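Noticeboard > Work and volunteering > Shops and clothing

Help wanted in the shirt room at Bakia

Print this page | E-mail this to a friend

I run Bakia, a second-hand and repair shop that has got a bit out of hand (in a good way!), and I need an extra pair of hands for the shirts. We took in 900 of them over the summer, mostly from a clearance at Leblanc, and they're still sitting in bags up the back stairs waiting to be looked at, buttoned, pressed and hung.

So what would you be doing? You open a bag, you pull out a shirt, you check the collar and cuffs for wear, and you look for missing buttons. If one's gone there's a tin, well, several tins, and I'm quite fussy about matching. Brown on cream is fine, nearly-the-same-brown is not. Then it's a quick go with the steamer, onto a hanger, size ticket on, and over to the rail. Anything with a stain goes in the blue crate for Marcelle Leclerc, who does the soaking and will be very pleased to have less of my handwriting to decipher.

The hours are 5 till 9 in the evening, two evenings a week, and we can talk about which ones. You need to be 17 or over. It's paid, weekly, and the rate is on the sheet in the window, or ask me. You don't need shop experience. I'd love someone who already sews a bit, but if you can thread a needle I can show you the rest in an evening. It is a standing-up job for the most part and the stairs are steep, so do come and have a look before you say yes.

We've got the radio, decent tea and a heater that works when it feels like it. I'd like somebody to start in September and stay at least until the Christmas rush is over. 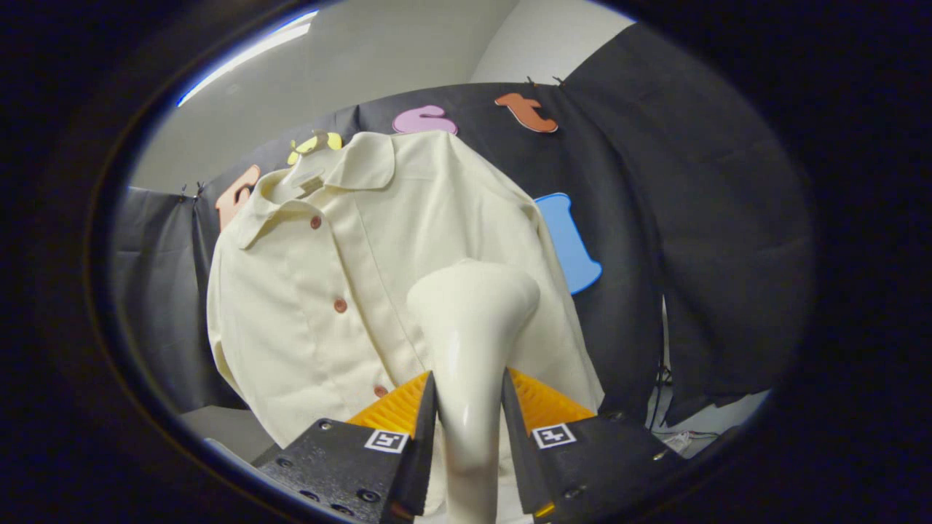

Droster, September

Plain cream, long sleeves, pointed collar, reddish-brown buttons down the front: I do love a shirt like that, and it's the sort of thing that goes out of the door fastest. Do the top button up when you hang one, straighten the collar on both sides and let the sleeves fall.

If you fancy it, drop a note through the door or ring the shop and ask for Apolline. Tell me a little about yourself and when you're free. No CV needed.

Apolline Lecomte

Comments

Jan P.: Would you take two friends sharing the job, one evening each?

Apolline: Yes, happily, as long as you both come for the first evening!

threadbare: I've got roughly 18 odd shirt buttons in a jar, brown and cream. Any use to you?

Mo: Is it near the bus stop on Plullex Road?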